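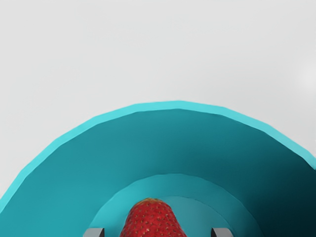
When Gasex put the first picking arm on our fruit line at Trirnside, I figured my job was gone by February. Well, I'm still here, and I spend my mornings in the simulator now! The practice setup is a strawberry in a teal bowl, tip up, with the two gray fingers open on either side of it. I used to do that with my own hands, 2000 berries a shift, and my wrists knew all about it.

Hiba Sleiman from the packing side trains with me (she's much more patient than I am). We run a pick, argue over how wide the fingers should open, then run it again.
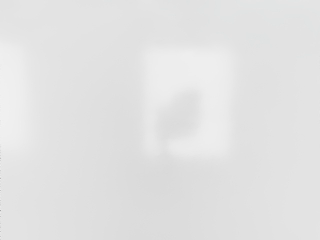
What I miss is the talking. With 3 of us on the old line you heard everybody's news by lunch, and now it's me, Hiba and a screen until the break. The pay went up a grade, though, and I can sit down! The folks at our Pondine site start on the same training next, and they've already sent us a long list of questions, mostly about shifts.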